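Blocks and boards: what to bring in January

The toy library shelf at Ullano has had a good autumn, and the coloured wooden blocks were out on loan more than anything else. The shelf now holds 539 items in all. Blocks are due back by the first session in January, together with the board they went out with.

Please sort them by shape before you return them. Cylinders go in one bag and prisms in another, whatever their colour. We tried sorting by colour last year and ended up with three bags of mixed shapes that took most of a morning to put right.
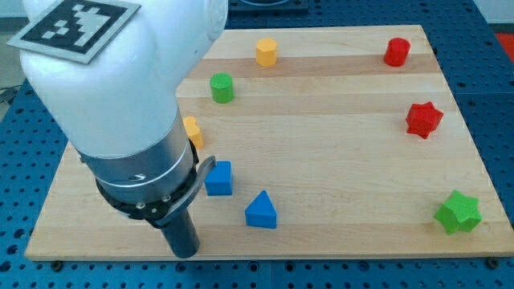
Boards should be wiped with a barely damp cloth and left flat to dry. Don't stand them against a radiator. One of the older ones bowed that way last winter and the taller blocks no longer stay upright on it.

Replacement blocks cost 50p each and can be ordered through Lediso until the end of January. Give the shape first, then the colour. Loans are still limited to 16 blocks per household, and the loan period stays at 3 weeks.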